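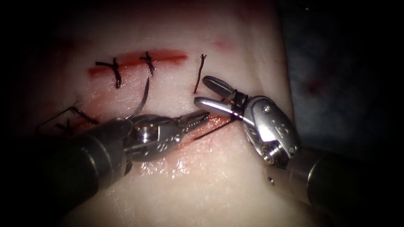
Robot suturing on tissue pads: what counts as good practice before we let it run on its own?

Asked in: Lab and Bench Robotics > Rules and standards
Tags: suturing, practice pads, logging, safe working
Viewed 107 times

Hello all! We're a small teaching lab with a two-arm surgical setup and we've been having a brilliant time getting it to put interrupted sutures into practice pads. So far a person drives it from the console. Next term we want to hand over parts of the job to the software, starting with picking up the needle and passing it from one arm to the other, and I've been asked to write the house rules before December.

My draft fits on one page and I suspect it's too thin. It says somebody must be at the stop button, no hands on the pad while the arms are live, and swap the pad when it gets too cut up to be useful. What else do people write down? And is there a proper standard I should be reading, or is that overkill for pads? I don't want to kill the fun with paperwork, but I'd love to get the habits right from day one.

jatomero_bench

3 answers

Accepted answer

Lovely project, and well done for writing the rules first! Overkill is the wrong worry. The medical standards are written for equipment used on patients, so most of it won't bind you, but read IEC 80601-2-77 anyway (robotically assisted surgical equipment). ISO 12100 on risk assessment is the one I'd really work through, because it makes you sit down and list what can hurt someone. Check with your own safety office what applies where you are.

Things in our rules at Voicu that I'd add to yours:

Needle count. Needles in, needles out, signed at the start and end of every session. Do it even when you're in a rush for lunch. A curved needle on a pale wet pad is easy to lose sight of, and the person who finds it will be the one wiping down.

Thread check before each handover. Look for loops round the jaws or the base of the jaws on both instruments. If there's one you didn't mean to make, pause and clear it from the console. Only reach in with the arms disabled.

Who has control. One named person at a time, said out loud when it changes. Same when the software takes over and when it gives back.

Speed and force limits set low, and changed only by two people together. We kept ours unchanged for the first 100 runs and I'm so glad we did.

Instrument log. Write down the instrument's number and how many sessions it has done. Cables wear, and you want to know before the jaws start to feel sloppy.

Keep the failed runs. Label them as failed and say why in a few words. They're the most useful thing you'll own in a year.

Vasilică Văduva
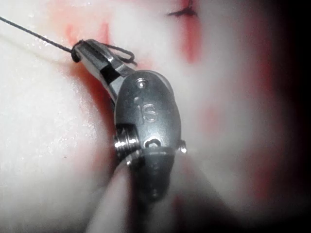 Answer 2

Agree with all of that, especially the thread check! The view from close to the instrument is great for it. You can see a loop sitting over the jaws far better than from the fixed view, where a shaft can easily be in the way. We made it a rule that the operator looks at both views before saying "clear".

I'd also write down what "good" means for a stitch before you start scoring. Ours is spacing, distance from the edge of the cut, knot holds under a gentle tug, tails cut to length. We had 29 runs scored by different people with no agreed sheet and had to do the lot again. Good fun the second time, mind, we'd got a lot better at spotting a bad knot.

One more: decide when the software must stop and ask. Needle not seen, thread tighter than your limit, tips closer together than your limit. Write the numbers in the rules as well as in the code so people can check one against the other.

waver_idov

Answer 3

just put a big stop button on it and don't wear a lanyard. we run 3 people per session and never had a problem

Comments on this answer

Lanyards, yes, good one. Adding it! But please do write more than that down, your next starter won't know any of it. (Vasilică Văduva)

Thank you everyone, this is miles better than my one page. Needle count sheet is printed and taped up already. Does anyone have a rule for how long a pad stays in use? (jatomero_bench)

We go by the cuts. Once there's no clean stretch left to place a new row, it goes. (waver_idov)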